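Simulation episode inspection checklist, board-game manipulation task
Project: Sollirar
Inspector: Lieven Schouten
Date: 4 Jun 2022
Batch: 2174 rendered episodes, 166 drawn for manual inspection

1. Scene assets load without missing textures
Pass. Board, table, shelving and wall pictures all resolve. Floor grain is acceptable.

2. External view shows arm, board and all pieces still in play
Pass with comment. Upper arm links leave the view, which the protocol allows. The board must be visible in full.
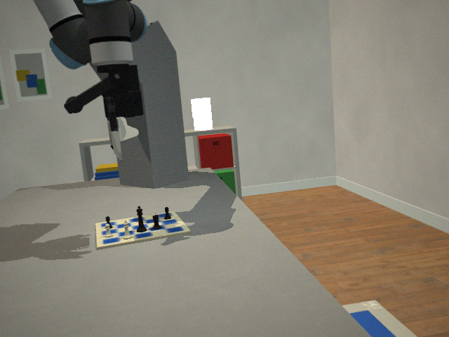 External view, item 2. Six pieces on the board, both colours present.

3. Shadows consistent with the light setting
Pass. Edges are jagged on the tabletop at the current shadow map size. Logged as cosmetic. Do not raise the resolution before the December release, as render time per episode is capped.

4. Piece meshes distinguishable by type
Comment. The black king is clear from the side. The shorter black piece next to it could be read as a knight or a rook. Annotators to take the type from the state file.

5. Wrist view: both fingers visible, board between or beyond them
Pass. Circular mask is black to the corners. A pale piece on a cream square has low contrast here; detection scores on such squares to be reported separately. Pieces standing off the board must be kept in the state file. 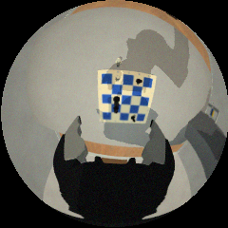 6. Joint limits and contact forces
Pass on 100 episodes checked by script. Remainder of the sample not yet run.

7. Success label agrees with final state
Open. 53 labels still to be compared by hand. Method result not to be quoted until this item is closed.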